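3.2 Garment wear after abdominoplasty: what the diaries gave us

I'll admit I went into this part of the study thinking it would be the dull bit. Compression garments after a tummy tuck are something every surgeon prescribes and hardly any of us talk about for longer than it takes to hand over the size chart. Then the diaries started coming back (2,548 daily entries by the time we closed the book on them) and I spent most of my October evenings reading them on the couch with a highlighter.

A quick reminder of how we got them. We recruited through 4 clinics, and every patient booked for a full abdominoplasty, with or without muscle repair, was offered a paper diary at the pre-op visit. Mikkel Lund wanted an app. Heiðrún Hallgrímsson wanted paper, and Heiðrún won, mainly on the grounds that people getting up to the loo at three in the morning bent over like a question mark weren't going to hunt for a password. The diary asked for hours worn, hours off, the reason for taking it off, and a free comment.

The headline measure was simple: did people wear the garment for as long as their surgeon had told them to? Mostly they did in the first fortnight, and then it got messy. Entries from week three onward are full of half days, nights off, and swaps to shapewear bought at the shops. Heat came up again and again in the Riltcombe diaries, where the summer patients were recovering in houses without air conditioning. Itching along the hip end of the scar came up everywhere.

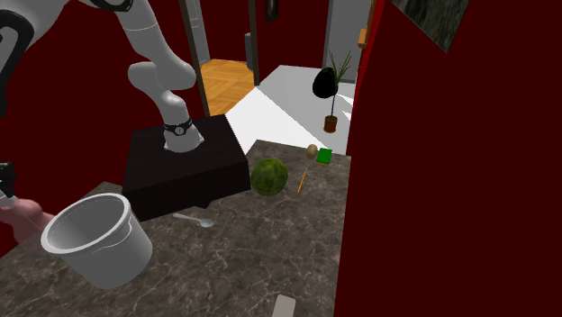

Figure 3. White robot arm with its lower end on a black box, marble countertop (computer rendering).

We coded the free comments by hand. Kolbrún Vídalín and I each read the full set separately and then argued over the leftovers, which was far more fun than it sounds! Our biggest disagreement was over the word "tight". Kolbrún coded it as discomfort wherever it turned up. I'd noticed that plenty of patients used it approvingly, as in "good and tight today, felt held together", and I didn't want those lumped in with the woman who wrote that she'd undone the top hooks to eat her tea. We ended up splitting it into two codes, supportive and restrictive, and going back through the lot. Where an entry gave us nothing either way we left it uncoded.

Fit was the other surprise, for me at least. Patients are usually measured before surgery, while their swelling peaks in the days after it and then drops away over weeks, so a single garment is a compromise from the start. The Grultmont team books a refit at the second dressing check. The other sites leave it to the patient to ring. I'd love to tell you the refit changed how long people kept the garment on, but the groups differed in too many other ways (age, muscle repair, how drains were managed) and I'm not going to pretend a diary study can sort that out. The Grultmont comments did mention rolling at the waistband less often, and I'll leave it there.

One thing we hadn't planned to look at was skin marking under the seams. Ea Juhl spotted a run of entries describing red lines that were still there the next morning, several written by patients who'd folded the garment down to sit at a desk. None of those entries led to a recorded wound problem, though we only had clinic notes to the end of follow-up and minor things don't always make it into the notes.

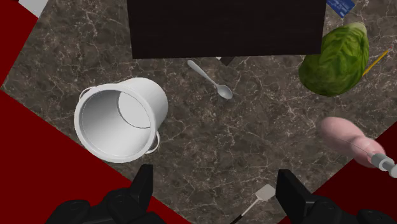 Should a patient take the garment off if it feels too tight?
Ring the clinic first, unless there is numbness, worsening pain or trouble breathing, in which case loosen or remove it and get medical help straight away.

That wording went into the back of the diary on 10/05/2025, after Preben Skov pointed out that our original page told people what size to order and how to wash the thing and said nothing at all about when to worry. Diaries given out before the change didn't have it. We kept both versions in the analysis and flagged them, and the reasons people gave for removal read much the same in each.

Missing days were common, particularly at weekends and once people had gone back to work. We treated a blank day as missing and never as a day without the garment, so total wear in section 3.3 is given only for patients with complete weeks.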